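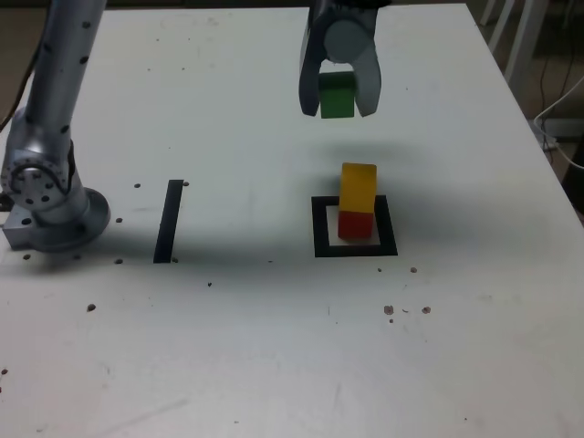 Who is allowed to restart the arm after a stop?

The person who will be standing nearest to it when it moves, and only after they have said so out loud.

Bench rules, Eltwood workshop: a gallery page

Most galleries are there to show you something handsome. Ours is kept by the manipulation bench at Brevus, Eltwood site, and exists mainly so that new starters have something to look at while they read the rules. The rules are longer than they were in April. Each addition marks an afternoon that somebody would like to forget, and I have been asked not to say which afternoon belongs to whom.

The work at hand

Block stacking: the green cube in the gripper, with yellow on red inside the taped square. The tape is black, the table is white, and the table has had a hard life.

What follows are the captions that grew too long to be captions.

On the tape

Tape marks are part of the setup and count as equipment. You may not nudge them, tidy them, or peel up a corner to see how well it is stuck. If a mark has to move, photograph the old position, write the change in Histier, then move it. "It looked a bit wonky" is not an entry. We once lost most of a week's results to a square that had been improved.

New tape goes down on a surface wiped clean and left to dry. Old tape comes up completely, glue and all, before the new piece goes on. Layering is how the Van Dusen site ended up with a target area you could feel with your eyes shut, and they still get touchy when it comes up.

On the blocks

Colours are called by their plain names. Red, yellow, green. Somebody will always want to say "lime" or "more of a mustard", and that somebody can do their own labelling at home. The order of the stack is set by the run sheet and read aloud before the first pick, which feels silly for a day or two and then stops feeling like anything.

A block that falls on the floor is out of the run. Put it in the tray, wipe it, look at its corners, and log the drop. A drop is a result like any other. We would sooner have an honest log with 80 drops in it than a spotless one, having had a spotless one, and having spent a very long evening with it.

A leaning stack stays leaning. If the yellow block lands a shade off from the one beneath, that is where it landed. Hands that reach in to straighten it are known here as "helping", and helping voids the run.

On hands, generally

Hands stay behind the table edge while the arm is enabled. Enabled includes paused. It includes "it's only holding something", and it includes the moment when the arm has been still for so long that you have begun to think of it as furniture. A gripper with a block in it is a gripper halfway through a job.

To take a block out of the fingers: stop the arm, say "stopped", wait for the other person to say "stopped" back, put one hand under the block, then open. There are always 2 people for this. If you are alone at the bench, the block can wait for company.

Sleeves above the elbow or buttoned at the wrist. Lanyards off. The lanyard hook is by the door, next to the sign asking you to use the lanyard hook.

On speed

The bench runs at teaching speed unless the run sheet says otherwise. Yes, it is slow. Visitors are fond of remarking that they could stack the blocks faster themselves, and we agree warmly and hand them the visitor form.

Speed goes up one step at a time, with a full cycle watched from start to finish at each step - watched meaning eyes on the arm, phone in a pocket. If anything sounds different, go back down and write what it sounded like. Sølve Isaksson's entry reading "like a spoon in a drawer" remains the most useful fault report we have on file. It was a bolt.

On the base

Check the mounting bolts before the first run of the day and after any collision, including the ones you have decided were not collisions. Use the torque wrench and not your general sense of things. Log the reading. The wrench lives on the wall and returns to the wall.

Cables are walked by hand from one end to the other once a day, with the power off. You are feeling for nicks, kinks and anything warm. A cable that is in the way gets rerouted and clipped, and a cable that is slightly in the way gets exactly the same treatment.

On the log

We are at about 3,000 logged runs. A run counts if it has a start time, an operator, a speed setting, a tape position and an outcome. Leave one out and it doesn't count, however lovely it was. The outcome box takes one of the agreed words or, if none will do, a sentence. It doesn't take a face made of punctuation.

Operators who finish the induction get their initials added to the list by the door. There are 13 sets up there at present, and one of them is in pencil, pending the lanyard matter.

On food and drink

No cups on the bench. I had a paragraph here about lids and was told it encouraged people.

Changes to the rules

Suggestions go on the sheet under the clock. They are read out at the ten o'clock stand-up, argued over, and either adopted or left on the sheet to fade. The current favourite is a proposal to let operators name the arm. It has been on the sheet for some time, and the arm is still entered in Histier as Arm.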